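4.2 抽屉层位与取物行为

上一节讨论了物品在整车范围内的归类方式,本节转向一个更细、也更让我们着迷的问题:同一种耗材放在不同高度的抽屉里,护士找它、拿它、放回它的方式究竟有多大差别。既有文献大多把治疗车当作一个整体来评价,关注推行阻力、台面面积和清洁便利程度,很少把抽屉逐层拆开来看。可是只要在病区站上一个早班就会发现,抽屉的层位几乎左右着一切。敷料和注射器被反复拿取,留置针备用包可能整班都没有人碰,而两者往往挤在同一格里,原因仅仅是“一直这么放”。

观察在Karkwood医院的两个内科病区和Josero康复中心的一个病区进行,共记录取物事件442次,涉及护士15名。纳入分析的常用耗材为32种,由各病区护士长在观察开始前确认。每次事件从手接触抽屉面板算起,到抽屉重新合拢或人离开治疗车为止;中途被呼叫铃或家属询问打断的事件单独编码,不计入时间分析,但保留在行为分析中。这一点我们考虑了很久。打断本身是病区工作的常态,把它们全部剔除会得到一份过于干净的数据,而护士对车的真实感受恰恰常常来自那些被打断的时刻。

三个病区使用的治疗车来源不一,型号新旧也有差别,但基本结构相近:顶部是带围边的台面,下方为数层抽屉,抽屉正面设锁。围边的高度看似小事,对安瓿和小瓶却很要紧。Josero的一位受访护士告诉我们,她判断一辆车好不好用,先看转弯时台面上的东西会不会滚。

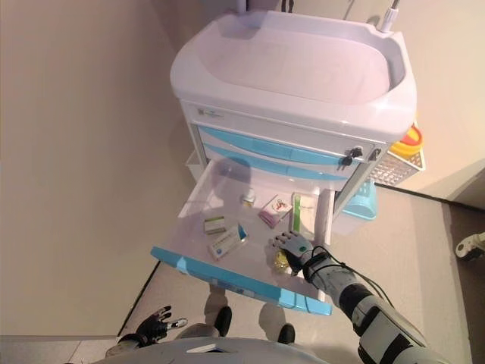 图3 带淡蓝色抽屉面板的白色治疗车,底层抽屉拉开,上方抽屉关闭。

底层抽屉的情况最值得细说。从容积看,它常常是整辆车里最宽裕的一层,病区也顺理成章地把体积大的物品放进去:成包的护理垫、备用输液器、大号敷料。然而底层的取物动作与上层完全不同。站立者很少能在不改变体位的情况下看清抽屉后半部分,于是出现了三种典型姿势,我们分别记作弯腰、屈膝和单手盲取。盲取是指人保持站立或略微前倾,一只手伸进抽屉,凭触感辨认包装。最初我们以为盲取只是图省事,看过全部记录之后,我们改变了看法:资历较深的护士盲取时动作连贯,几乎没有二次翻找,显然依靠的是对该层布局的长期记忆。这种记忆非常可贵,也非常脆弱。只要有人补货时把两摞敷料调换了位置,盲取的优势就会立刻消失。

由此引出一个我们认为相当有意思的推论。评价抽屉布局时,平均取物时间并不是最敏感的指标,翻找动作的有无要敏感得多。在442次事件中,带有翻找动作的共112次,其中多数集中在底层,其余散布于上层那些分隔片缺失的格子里。换言之,层位和分隔是两个可以分开处理的因素,前者难以改变,后者却只需要几片塑料。Vaher分隔系统在Karkwood的一个病区试用之后,受访者提得最多的好处并非速度,而是“不用再想了”。有人说,交接班以后接手别人整理过的车,心里踏实许多。

锁具的影响同样出乎我们意料。按照制度,存放特定药品的抽屉应当随取随锁,实际操作中,钥匙在一段连续工作期间留在锁孔里的情况并不少见。我们无意在此评判是否合规,这属于各院管理的范围;从取物行为的角度看,伸出面板的钥匙头会改变手的落点。习惯用右手的护士在开抽屉时会主动避开右侧,转而拉住面板中部或左侧,抽屉因此容易走偏,拉到一半便有卡滞感。几位受访者把这种卡滞归咎于滑轨老化,而在录像中反复对照之后,我们倾向于认为着力点偏移也是重要原因。把锁移到侧面,或者采用与面板齐平的锁芯,都是值得尝试的改进。
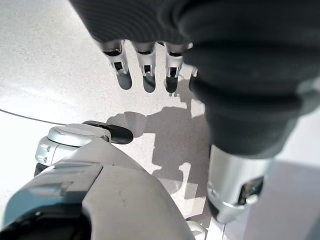

放回动作得到的关注一向少于取出动作,我们却在这里看到了最丰富的材料。取出是有目标的,护士知道自己要什么;放回则常常发生在注意力已经转向下一位患者的时候。多取的纱布、拆了外袋却没有用上的延长管,会被顺手搁在最先打开的那一层,而不是它原来的位置。几次下来,一格里便混入了本不属于它的物品,下一位使用者的翻找由此开始。Karkwood其中一个病区在台面一角设了一个“待归位”小盒,班末统一整理,做法朴素得很,效果却相当好,护士们甚至主动把它写进了新人带教的内容。Josero病区曾试过类似办法,但盒子放在底层,很快就没有人用了。同一个主意,差一层高度,结果便截然不同,这正是层位研究让人兴奋的地方!

需要说明的是,补货方式在三个病区之间并不一致。Karkwood由夜班护士按清单补齐,Josero则由物流人员在上午送到病区后直接入屉。后一种方式减轻了护士的负担,不过入屉的人与取物的人不是同一批,包装朝向往往不统一:有的标签朝上,有的朝里。对于主要依靠视觉搜索的年轻护士,标签朝里几乎等于必须把整包拿出来才能确认。我们在访谈中把这一点反馈给物流组之后,对方很快画了一张简图贴在库房门内侧,图上只有一个箭头和“字朝上”三个字。受本轮观察时段所限,我们没有测量这张图带来的变化,但它提示我们,抽屉内的秩序有相当一部分是在抽屉之外形成的。

访谈还让我们注意到身高与层位的关系。个子较高的护士对底层的抱怨明显更多,个子较矮的护士则更在意台面围边,认为围边过高会挡住靠里的小瓶。由于样本只有15人,我们不对此作统计推断,只把它作为后续设计的线索。Movedell方案中提出的可升降车体在理论上能够同时回应两类意见,不过升降机构会占去底层的一部分空间,哪些物品应当让位,需要与病区一起逐项商量。

综合取出、放回和补货三类行为,我们把32种耗材重新划为“站立可及”“偶尔弯腰”和“整班一取”三档,并据此拟定了下一轮试验的布局草案。划档时以护士长的判断为主,观察频次作参考。两者不一致的地方主要是急救相关物品:它们平时很少被取用,按频次应归入最低一档,但没有一位护士长同意把它们放到需要弯腰的位置。我们采纳了她们的意见。分档后的具体摆放以及各格分隔片的尺寸见4.3节。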